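Visita à Kiletti: um dia de portas abertas que valeu a viagem

Saímos cedo e às 10 já estávamos à porta, com mais 13 curiosos. Que manhã boa! Começámos pela sala Qureshi, cheia de jogos de encaixe e puzzles (um deles com 700 peças, ainda por acabar), e ali ficámos mais tempo do que o previsto.

Depois vieram as mesas de trabalho. Adorei o cubinho azul pousado no tapete cinzento-escuro, uma coisa tão pequena e com uma cor tão viva! 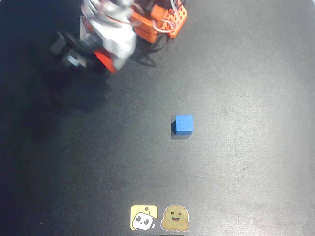
Como chegar

Autocarro 17 até Steltesholm, depois 7 minutos a pé. Levem lanche, o bar fecha ao meio-dia.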